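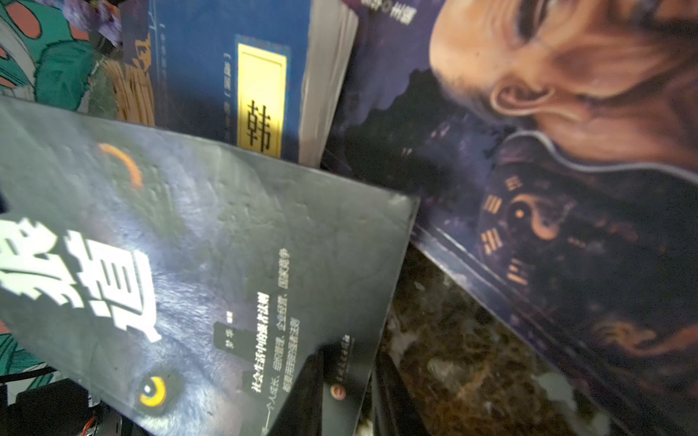

What does Renell teach?

Renell is a small reading school for adults who want to study fantasy and myth at a steady pace, with a tutor and a group. We run courses on invented worlds, old epics, fairy tales and the books that grew out of them. You don't need a degree, and you don't need to have read the book before you sign up.

The school began as a reading group that met above a print shop on Okach Street. The first book was the Kalevala, one canto at a time, and it took most of a year. When that ended, the group wanted to go on to Beowulf, and then to the novels that borrow from both. Renell was set up so that the reading could be planned in advance and the tutors could be paid.

We still work slowly. A standard course lasts 8 weeks and covers one long book or two short ones. Each week has a reading assignment, a recorded lecture and a live discussion. The lecture comes out first so that people can listen before they talk. If you miss a discussion, the recording stays in your account until the course closes.

Courses are taught in English. When we read a work in translation we name the edition on the course page, and we ask everyone to use it if they can find a copy. Page numbers are a constant nuisance otherwise. For verse we give line numbers as well.
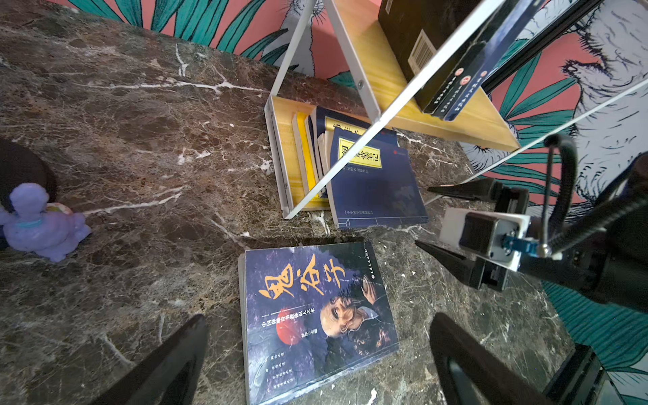 OUR COURSES

Foundations is where most new students start. It covers the Norse Eddas, the Mabinogion and a selection of Grimm, and it repeats every year beginning in July.

Single Author courses look at one writer's work in depth, including letters and drafts where these are in print. Past courses have covered George MacDonald, Lord Dunsany and E. R. Eddison. The Eddison course was hard going for some people, so we now post a sample chapter before enrollment opens.

Long Read is for very big books. The group agrees on a schedule at the first meeting and stays together until the last page. Anything over 1,000 pages is split into two terms.

FEES AND ACCESS

A standard course costs $49. Long Read is charged by the term at the same rate. Students who can't pay the full amount can write to the office and ask for a reduced place. We don't ask for documents.

THE DANDELL ROOM

Our lending collection is called the Dandell Room, after the house where it was first kept. It holds 800 volumes, mostly criticism and older translations that are hard to find in public libraries. Enrolled students can borrow by mail within the country and pay return postage only. Please don't write in the books, even in pencil.

TUTORS AND PARTNERS

Our tutors are teachers, translators and independent scholars. Each one proposes a course, writes the reading plan and leads the discussions. We publish course notes with Ateş, a small press that also prints our yearly reader. Former students receive the reader at cost.

To hear when enrollment opens, join the mailing list from the contact page. The office answers email during term and less often between terms.

Page last updated 2026-02-08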